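KIT CORNER - Flostik two-arm bench set, first impressions

Monday, May 3, 2021

Quick one this month, the print deadline has crept up on me again. Several of you asked after the Flostik set that Magsi are now selling through the Farnau shop, so I've had a week with it. Full write-up in June if I get the time.

What you get for 1439 pounds: 2 arms, grippers, a camera for each wrist, a box of cables and a manual that is mostly diagrams. Table not included. Laptop not included either, and mine struggled a bit with both camera feeds going. Setup took me an evening and most of the next morning. The left arm went together fine. The right one I built with the wrist the wrong way round, my own fault, page 6 is quite clear about it.

Been trying it on pouring jobs mainly. Orange drink, bottle, stemmed glass. Clear things are a proper test for any camera and I wanted to see how it coped before anyone spends thier money.
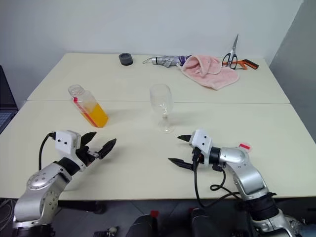
Grippers first. Two fingers, black, fairly pointed, good reach. Fine on the small stuff, less happy with anything round and smooth - I'd want rubber pads on the tips and Magsi say a set is coming. No price yet. Go gently with the closing force on glassware, the default is far too keen.

Cable management is poor. The leads off the wrists hang in long loops and you will be tidying them all the time. Velcro ties. Buy a bag.

Software is better than I expected. You move the arms by hand, it records, you play it back. Up to 1000 recordings stored on the basic licence, 2000 on the paid one, and I can't see a home user filling either. Playback is smooth at half speed. Full speed a bit twitchy, wouldn't stand to close.

Support: emailed on a Thursday night, had an answer from Keerthana Salian at Magsi before lunch the next day, with a corrected settings file attached. Can't fault that.

Worth it? For a school or a club sharing the cost, yes. On your own, wait for the pads.

Demo set is going to the Grirnamville branch next, ring the shop if you want a go on it.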